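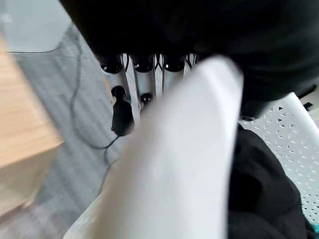
Cables, then. I have read the whole thread, including the part that turned into a discussion of the Potton minibus, and I think we agree on more than the tone suggests. Leads left lying about in the store get trodden on, tangled and put away in the wrong box. The three silver cylinders with the black tops are a fair case in point. They stand side by side in a row, very smart, with thin cable looped and bent into Vs in the gaps between them, and then there's a black lead snaking off across the floor from a plug as if it had somewhere better to be. Multiply by every shelf in the Hotham store and you have our problem.

Miyuki wrote on Jun 24, 2024:

> Hello all,
>
> I went in to fetch an extension lead and came out forty minutes later with the wrong one. Could we please settle how cables are to be kept? My suggestions, to be argued with:
>
> 1. Every lead is coiled and tied before it goes back.
> 2. A lead that belongs to a thing stays with the thing.
> 3. A lead that belongs to nothing goes in the blue crate.
> 4. The blue crate is emptied once a year, and I mean emptied.
>
> I'd also like to get rid of the Drollineck reel. I know people are fond of it.
>
> Miyuki

Taking these in order.

> 1. Every lead is coiled and tied before it goes back.

Yes. I would add "coiled loosely", having spent a good part of last winter unpicking the work of somebody who winds round the elbow and pulls. You know who you are, Tatsuya, and I say it with affection. Over-under if you can manage it, plain loops if you can't, and please leave the plug on the outside where it can be found.

As for tying, we've tried string, freezer bag ties and those rubber bands the post comes in. The rubber bands perish and leave a brown crust. Hook-and-loop strip off the roll is the only thing that has survived, and there's a roll on the nail by the light switch with a pair of scissors next to it. The scissors are on a chain. The chain was Jamie's idea and I was rude about it at the time, but we still have the scissors.

> 2. A lead that belongs to a thing stays with the thing.

Agreed in principle. I'd like us to decide what "with" means. I have found it interpreted as

- plugged into it
- taped to it
- in the same room
- in Kagiso's car

Could we say: coiled, tied, and fastened to the thing or stood in the same box? Where it can't be unplugged, the coil should hang off the back or sit behind, and in any case be off the floor. A loose loop at ankle height is how we lost the good desk lamp.

For things that stand in a group, I'd treat each lead separately. It's tempting to bundle the lot into one fat plait, and it does look tidy until you want to move just one of them. Tuck the slack down behind, give each its own tie, and put a flag of tape on each plug. I know the tape looks like a jumble sale. I would still sooner read a plug than follow a wire back by hand with my cheek against the skirting board.

> 3. A lead that belongs to nothing goes in the blue crate.

My one real objection. Most of the leads that belong to nothing belong to something, and we just don't know what yet. Could it spend a month on the hooks first, with a label saying when it was found? Lies has offered to print the labels, and she tells me she has 79 left over from the seed swap. They have a small picture of a marrow on them. I can live with the marrow.

After its month on the hooks, into the crate with it, and I won't say a word.

> 4. The blue crate is emptied once a year, and I mean emptied.

Also yes. I looked through it yesterday. It holds a number of scart leads, a telephone extension that was once white, and something with a barrel plug at both ends which I don't think should exist. I propose we do it in July, when the light is good and people can spread things out on the grass. Anything unclaimed by teatime goes to the recycling point, and people who say "that might come in useful" may take it home and let it come in useful there.

> I'd also like to get rid of the Drollineck reel.

I'm fond of it. It's also 7 metres of cable on a drum built for a great deal more, it squeaks, and it's down in the book as item 213 with the note "handle sticks, be firm". I have been firm. If somebody will buy us a decent replacement, I'll carry it out myself. Kagiso thought Murakami might have a trade price on reels; could you find out, Kagiso, and reply to the list and not just to me? Last time I was the only person who knew about the trestles, and it was a lonely fortnight.

Two small things while I have the floor:

The hooks on the left-hand wall are for coiled leads only. Coats have been appearing. There's a row of pegs in the passage.

And whoever has been winding spare cable round the radiator pipe, please stop. It's warm there, I grant you, but the cable doesn't mind the cold and the insulation does mind the heat.

If there are no howls by the end of the week I'll write up the rules on one side of paper and pin it inside the door, over the old one, which says "please keep tidy" and has been there longer than any of us.

Jamie, am I right that you've still got the other key?

Regards to all,
the one with the labels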